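Notes for Session 9: Where Recipes Come From
Food Writing and Food History, handout to go with the 16th March lecture

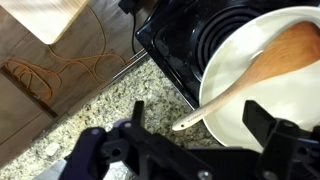 I want to start with a question I get every term, which is why old recipes leave so much out. You open a household book and it says "bake till enough" and you think, well, thanks a lot! The answer has a lot to do with who was reading. These books were mostly kept for people who had already stood in that kitchen for years, so the writer only put down the parts that might slip the mind. Think of a white bowl with a wooden spatula in it, on a black stove. You and I look at that and guess that somebody is cooking, and we fill in the rest from habit. The old writers counted on the same habit in their readers, and when the habit is gone (nobody under eighty has banked a coal fire in my family) the recipe goes quiet on us.

The Prernness book

Our main text this week is the Prernness household book. I've put the pages you need in the course folder, so please don't print all of it -- it has 1172 entries and a good many are for boot polish. Read the puddings and the section on "keeping." Caoimhe Ó Ceallaigh did the transcription we're using and she kept the spelling as it stands, so "suger" and "sugar" can turn up in the same line. Leave them alone when you quote.

Things I'd like you to watch for:

Verbs. "Seethe," "coddle," "scald" and "boil" are four separate jobs here. Make a little list as you go.

Amounts. You'll see "a walnut of butter" and "flour to the price of a penny." The penny one drives me up the wall, because flour prices moved all the time and the page has no date.

Names. A pudding called "Mrs. Núñez her way" tells you the recipe traveled. It doesn't tell you Mrs. Núñez ever made it like that.

Second hands. At least 2 people wrote in this book. The later one crosses things out and is rude about the earlier one's pastry (my favorite bit, see the margin by the apple tart).

Compare with Clarnulell

The Clarnulell cookbook is a printed book, made to be sold to strangers, and you can feel it right away. Suddenly there are oven instructions and a page on how to pick a chicken. I find it a bit bossy, but try cooking from both and tell me which one gets you fed.

For your paper

Choose one recipe that appears in both books and write up to 3000 words on what changed. Drafts are due the first week of May. If you cook the thing, put your notes in an appendix, burnt bits included. Kistau chapter 4 is useful on measures, but skip the part on yeast, it's been overtaken.

Bring the verb list next time.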